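Gangadharan Salian
March 2018

1/ Short thread on the gripper fault we chased on the block-sorting cell at Drostow. Posting it in case anyone else runs coiled cable down to a moving wrist.

2/ Symptom: the gripper opened mid-carry with no command in the log. Out of 343 picks, 34 ended in a drop. No alarm, no error code, and the controller carried on as if it still held the part.

3/ First suspect was grip force. We raised it one step and ran the same programme again. No change. Put it back.

4/ Second suspect was the air line. Agathe Vidal swapped the fitting and logged pressure for a full shift. Flat throughout.

5/ Test parts are toy building blocks in a small open cardboard box. Cheap, and they survive being dropped. 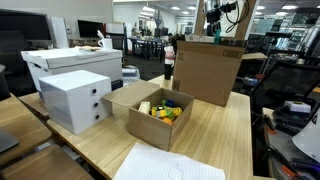
6/ Why did the controller not stop when the part was lost?

The part-present input was only read once, at the moment of closing. After that the programme trusted its own flag until the release point.

7/ The fault itself: one core in the signal cable had broken inside the insulation, close to the clamp. It opened only when the wrist turned past 93 degrees. Static continuity test passed every time.

8/ Boonsong Klinhom found it by holding a meter on the pair and jogging the wrist by hand. Ten minutes' work, after four days of ours.

9/ Changes made: new cable, larger bend radius, clamp moved back. Part-present is now polled during the whole move, and a lost part gives a protective stop.

10/ 217 picks since, no drops. Too few to close the ticket. Next check of the clamp is in June.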